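Drummond Robotics Club - Sim Kitchen Setup, Section 3: First Run
By Baoshan Meng
Oct 15, 2025

Do this part after Fideck is installed. Club laptops already have it, skip to step 2 if you're on one.

1. Unzip the Brollulen kitchen pack into your home folder. Not the desktop, the path breaks.
2. Open Fideck, pick New Session, load the kitchen. First load is slow, about 15 minutes on the older laptops. Leave it alone.
3. Set max steps to 2000. Default is way too short for the Fikurthorpe task.
4. Turn off shadows if the fan gets loud.
5. Press Home to reset the camera, then check the view before you start a run.

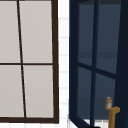

6. Set the random seed to your team number. Write it in the log sheet, we need it to rerun your attempt.
7. Hit Run. Let it go all the way to the end once wihtout touching anything.
8. Save the log. Team name first, then the seed.

Note: wall and window colors are set in the scene file. Change them if you want, scoring ignores it.

Note: two sessions open at once will overwrite eachother's logs. Close the old one.

CAUTION - don't hit Rebuild during a run. It wipes the session and theres no undo. Pause, save, then rebuild.

If it crashes on load 3 times in a row, delete the cache folder and start over from step 2. Still stuck - ask Baoshan.

Last updated: May, steps 4 and 6 changed since
Contact: Drummond Robotics Club | Back to top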